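Carleen Costigan maintains the grasp planner at Warnach, and most of her week goes into logs. When we spoke she had just closed a ticket that had been open since May.

"The planner was fine," she says. "The timestamps were wrong. Depth arrived 29 milliseconds behind the joint states and we were treating the two as simultaneous."

Her test task is stacking plastic rings on a peg. She likes it for the tight fit and the cheap parts. 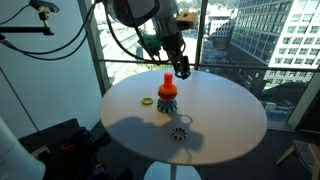 The fix was a small buffer that matches each depth reading to the nearest arm pose. Rangi Grimshaw wrote it, and Costigan replayed 376 recorded attempts through it before merging.

"Replay tells you if the plan changes. It doesn't tell you if the ring goes on. You still have to run it."

Sunlight is the next problem. Shiny surfaces leave holes in the depth map, and the planner currently reads a hole as free space. She wants it to read as unknown.

"That will make it slower," she says. "Rangi thinks too slow. We'll see what the profiler says."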